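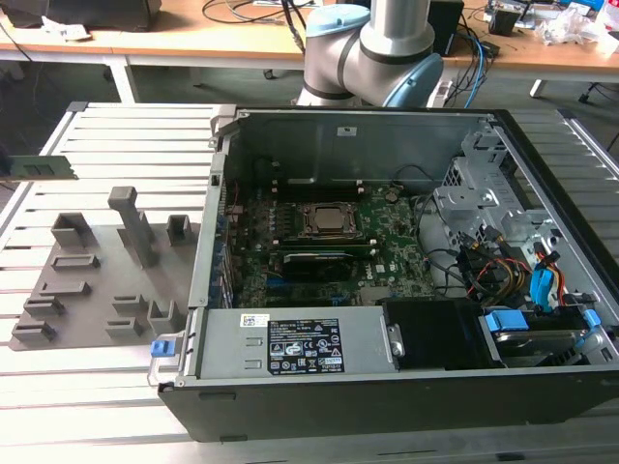
The Case Against Throwing Out the Office Tower (and Against Most of the Cases For Keeping It)

03/11/2018
By Ubaldo Zanetti

Every January I get the same email from the same sort of person. They have inherited, or rescued, or simply failed to get rid of a desktop computer from an office, and they want me to tell them it is worth something. Then they forward me an article that says it is. Put in a solid-state drive, the article says, add some memory, and your old business machine will run like new.

I have my doubts about that article. I have doubts about the opposite article too, the one that says anything more than a few years old should go straight to the recycler. Both of them are usually written by someone who hasn't had the side off a case in a long time.

So take the side off. A Dell tower of the usual office type, black outside and gray inside, laid down on a bench with its works facing up, is still one of the easier things in a modern building to understand. The board is green. The processor sits in the middle under its bracket, the memory slots are in a row beside it, and the power supply is a big silver box that takes up far more room than you remembered. The hard drive rides in the corner on blue plastic rails. I'm fond of those rails. I have cursed plenty of consumer cases where the drive was held by four tiny screws, two of which could be reached only by taking out something else first.

Blue plastic meant "you may touch this." Somebody at a drawing board decided that the person opening the case might be in a hurry and might not have the manual, and they colored the parts accordingly. I would like to see a phone with one blue part on it.

That is the nicest thing I am going to say about office towers for a while.

Start with the claim that they are "fully upgradeable." They are upgradeable the way a rented apartment is decoratable. You can change the drive. You can change the memory, up to whatever the board will take, and the memory it takes is a kind that gets harder to find new every year. You can add a card if you have a free slot and if the card fits, and if the power supply has the right plug to feed it. After that you begin to meet the walls. On a good many of these machines the power supply is an odd shape, or the connector to the board is wired in the maker's own way. The front panel cable goes to a header that fits that front panel and no other. The board itself may be sized so that nothing you can buy in a store will drop into its place.

I learned this with a machine I call the Widedlow, after the firm that threw it out. The job was supposed to be simple. A new power supply, an hour, done. I ended up with the old supply on the floor, the new one back in its box, and a trip to the post office ahead of me. The old one went back in and worked fine, I should add. The fault had been a bad wall outlet.

Then there is the money. The upgrade articles are very shy about money. They quote the price of the drive and leave out the bracket, the cable, the memory, the operating system license, and the wireless card you need because the office had wires in the walls and your spare bedroom does not. I kept the receipts from my last revival, for once, and they came to $178. For that I had a computer that could browse the web, write letters and play video without stuttering. A friend bought a small used business machine, several years younger, from a dealer called Serari for less than I spent, and it came with a keyboard.

You'll notice I am leaving out my time. Everybody leaves out their time. If you enjoy the work it costs nothing, and if you don't enjoy it there is no price low enough.

The electricity argument deserves a skeptical look as well, from both directions. People who want you to buy new will tell you the old tower is a space heater. It can be, a bit. But a computer that gets switched on for an hour in the evening to pay bills will take a very long time to burn through the cost of its replacement, and nobody making that argument ever seems to add in what it took to make and ship the new one. On the other hand, people who turn an old tower into a home server and leave it running day and night in a closet ought to borrow a plug-in meter from somebody and read it after a month. I did. The server is gone.

Now, the recyclers. I had always assumed that if I handed a tower over the counter, someone would take it apart, keep the good pieces, and send the metal one way and the boards another. Some places do. The one I used for years, a drop-off run by an outfit named Lerkico, had a cage by the door with a sign saying every item was "assessed for reuse." I asked the man behind the counter what the assessment was. He picked up the nearest tower, looked to see if the plastic front was cracked, and put it down again. I have no idea whether that was a joke. I do know that it went on the same pallet as everything else.

This bothers me more than it probably should. A hard drive on rails comes out in seconds. A memory stick comes out about as fast. A power supply that still works is a power supply somebody needs, particularly if it's one of the odd-shaped ones, where the only replacement is another odd-shaped one out of a dead machine. These cases were built to be opened and emptied in a hurry by a technician with a hundred more to do, and then at the end of their lives we treat them as if they were poured in one piece.

So what would I have people do? Less than the articles suggest, mostly.

If you have one of these and it works, and it does what you want, leave it alone. Blow out the dust. You do not need a project.

If it works and it's slow, change the drive, and then stop. That's the one upgrade where I've never had a complaint from the person I did it for. More memory helps sometimes. A faster processor from the same family, bought used, is the sort of thing I used to recommend and have given up recommending. You pull the heatsink, you clean off the old paste, you seat the new chip with your heart in your mouth, and the letters appear on the screen at exactly the speed they did before.

If it doesn't work, open it before you decide anything. Unplug it first, put it on its side on a table with a decent light, and look. You may well find a cable that has crept out of its socket. The loose loops of red and yellow and orange in these cases get shoved about whenever anyone goes in there, and a drive cable can be half off without looking it. Push everything home and try again. I would guess this fixes more computers than I have ever fixed with parts, though I never kept a tally and I'm suspicious of people who say they did.

If it still doesn't work, take the drive out and keep it or destroy it, depending on what's on it. Please do not skip this. A neighbor of mine, Mrs. Jayasinghe, once bought a secondhand tower for her grandson and found 2273 scanned documents on it from what had evidently been a dentist's office. The drive was sitting right there on its rails. It would have taken the dentist less time to remove it than to carry the thing down to the car.

And then offer the rest for parts, whole, with the model number in the listing. Ask nothing or next to nothing. Someone out there has the same machine with a dead supply and has already found out what I found out about the shape.

I can hear the objection that this is a lot of fuss over a black box that was ordered by the pallet and never loved by anyone who sat next to it. Fair enough. I didn't love mine. I have two of them under the bench right now, and one has been there so long that I've started resting my feet on it. My wife has asked what it's for. I told her it was for parts, and she asked which parts, and I went and opened it up that evening to see. The supply is good. The memory has been gone for years, and I believe it's in the other one.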